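About Karras

Reading time: 3 minutes

Karras plans and coordinates weddings and private celebrations. The firm was set up by Achilleas Drakos, who had previously managed banqueting for hotels and wanted to work on one event at a time. The office is in Holum. Most of the work takes place elsewhere, at venues within a day's drive.

The firm takes on full planning, partial planning and coordination on the day. Full planning starts with the budget and the choice of venue and ends when the last hired item has been returned. Partial planning starts once the venue and the date are fixed. Coordination on the day covers the final four weeks, a site visit, the running order and attendance from the first delivery until the close.

Guest numbers are normally between 4 tables and 200 people seated. Larger receptions are accepted where the venue has a second service entrance and enough power for a separate kitchen. For marquees, a ground survey is carried out before any supplier is booked, and the hire contract is not signed until the survey has been read by the caterer as well as the couple.

Each event has one planner from first meeting to final invoice. The planner holds all supplier contracts in a single file, which the couple can read at any time. Payments to suppliers are made directly by the client. Karras does not take commission from florists, caterers, bands or venues, and does not add a margin to hire charges. The fee is fixed at the time of signing and is paid in three parts.
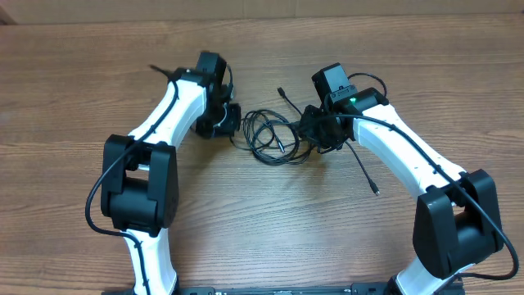 White and black arms over a wooden tabletop.

The running order is the main working document. It lists every delivery, change of room, speech and course, with a start time, a finish time and the person responsible. A typical one runs to nine pages. Copies go to all suppliers ten days before the event and a corrected version follows two days before. Changes after that are made by telephone and confirmed in writing the same evening.

Seating plans are drawn to scale from the venue's own measurements, which are checked on site. Space is allowed behind each chair for service, and routes for wheelchairs and pushchairs are marked before the tables are placed. Dietary requirements are recorded against seat numbers and passed to the kitchen in that form.

Two venues are used often enough to have standing arrangements. Flellivar is a farmhouse with a walled yard, suited to outdoor ceremonies and a late supper. Cernevlow is a former boathouse with one long room and limited parking, so guests are usually brought in by coach. Neither arrangement is exclusive, and couples are free to choose any other venue.

Bookings for the coming season open in March. Enquiries should give the preferred date, the likely number of guests and whether a venue has been reserved. A written reply is sent within five working days. First meetings are held at the Holum office or by video call and are not charged.

Page revised July 2026.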